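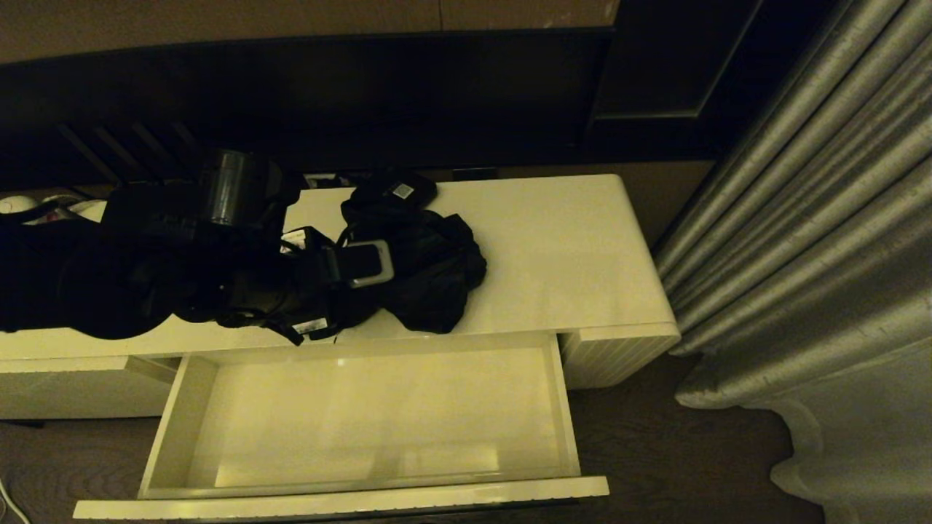

Brirnlow Sunday Walkers — members' blogs

I have been converted to drawers. Proper, wide, pull-them-right-out-to-the-stop drawers! Regular readers will know that for years I was a hooks person, and I defended hooks on this page at some length back in March (sorry to everyone who wrote in about the coat stand). But the living room console has won me over, and I want to tell you how the great bag clear-out is going while I'm still excited about it.

You'll all have your own version of the pile. Mine is black, because everything I buy for going outdoors seems to be black, and it lives on top of the white console at the end nearest whoever came in last. Straps hang off the front, a jacket or something like it gets dropped next to the bag, and by Tuesday you can't tell which loop belongs to what. I once spent a whole breakfast following one strap back to its owner, and it was attached to a bag I thought I'd given to my sister.

So the rule now is that the drawer gets emptied first. Completely, down to the bare bottom, before a single thing from the top goes in. I used to do it the other way round, squashing the new things in over the old things, and then wonder why it wouldn't shut. Starting with nothing in there is so much nicer. It's a lovely deep-feeling white space and you suddenly become very fussy about what deserves it.

What I keep in the drawer, as of now: the waist strap for the big rucksack, two rain covers, gaiters, the flask sling, and a Drirnix pouch for keys which I love beyond reason. What I don't keep in there any more is anything with mud on it, anything with food in it, and maps. Maps have gone upstairs to live with the books and are much happier.

The straps were the hard part. I tried rolling them, and they unrolled. I tried elastic bands, and the bands went everywhere. Now I fold each one back on itself, three or four times, and tuck the end through its own buckle — it takes seconds and it stays put even when the drawer gets yanked open by someone in a hurry (me). Bags go in flat with their padded side down. Jackets are never allowed in at all. They go on a hanger like civilised clothing.

I did weigh the big rucksack empty while I was at it. 2,000 grams with nothing in it! I've been carrying that up hills for years, and then cutting the handle off my toothbrush to save weight. I've got my eye on a Rondura day bag that comes in at some 300 grams, though I've promised myself I won't bring one home until something else has gone out.

Then there's the top of the console, which I think of as a separate job. I like it shiny and I like to be able to wipe it in one go from the back of the room to the curved end, and a soft cloth barely damp is all it wants. The curved end has those fine grooves, and they do collect fluff. An old soft paintbrush, top to bottom, works brilliantly. Do it before you hoover and not after, as I have learned twice.

The one thing that can't be put away is the internet. The router has to sit out on the left with its four antennas in the air, and the little black box beside it has to stay as well, so the cables go down the gap at the back and I leave them to it. 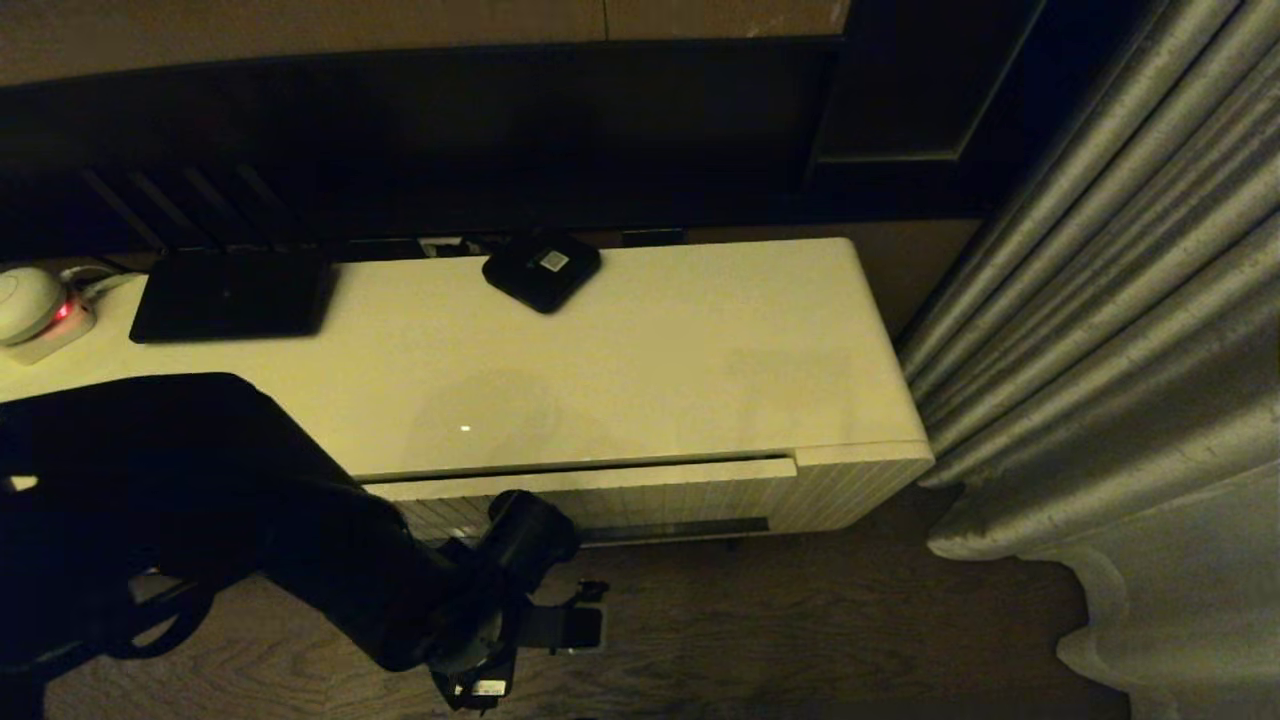 Fouad Amrani wrote to me after my last post to say that I was being far too relaxed about that gap behind the cabinet. He pulls his own unit out twice a year, wipes every cable with a dry cloth and ties a scrap of coloured wool round each plug, so that he never switches off the wrong thing while hunting for the lamp. He also thinks gaiters belong in the porch, and that I'll come round to it by winter.

The wool is a wonderful idea and I'm stealing it! I have a whole bag of odds and ends left over from the Pawlak blanket, so there'll be red for the router, green for the little box, and whatever's left for the rest. On the gaiters we shall have to disagree. The porch has spiders.

Next up is the drawer underneath the stairs, which I haven't opened properly in a long while and which rattles. If anyone has a good way of storing walking poles that won't fold, please leave it in the comments, as mine are 118 centimetres long and fit in nothing I own.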